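Appliance Ratings Should Measure the Door

Boris Ďurica
30th May

Energy labels assume that a kitchen is idle. The refrigerator is tested closed, in a chamber held at one temperature, and the result is printed as annual consumption. Few households keep a refrigerator that way. In the Rordale rental block where I managed maintenance, the logger on one unit recorded 70 door openings between breakfast and midnight. Its label figure was useless for budgeting.

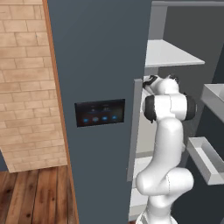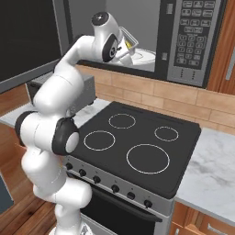
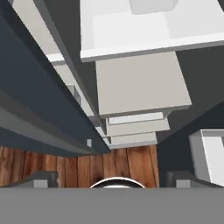 Reading time: 3 minutes

My proposal is modest. Print a second number, measured with the door opened on a fixed schedule, and print it at the same size as the first. Manole, the housing cooperative that took over the block in November, already asks suppliers for such a figure — most decline to give one. Jeltari supplied it for 7 models, and the ranking changed. The cheapest unit on the closed test fell to the bottom half of the list, mainly on account of a shallow gasket.

The usual objection is cost. A cycling rig with a logger was quoted to us at almost 4000 dollars, and it can be used for years. A second objection, raised by the Wukgate tenants' newsletter, is that two numbers confuse buyers. Car buyers have read separate city and highway figures for decades without difficulty.

Microwaves and ranges need a different test, and I would leave them out of the first revision. Standby draw dominates in one case and cooking habits in the other. The refrigerator runs all year, and its seal wears with every opening. It should go first.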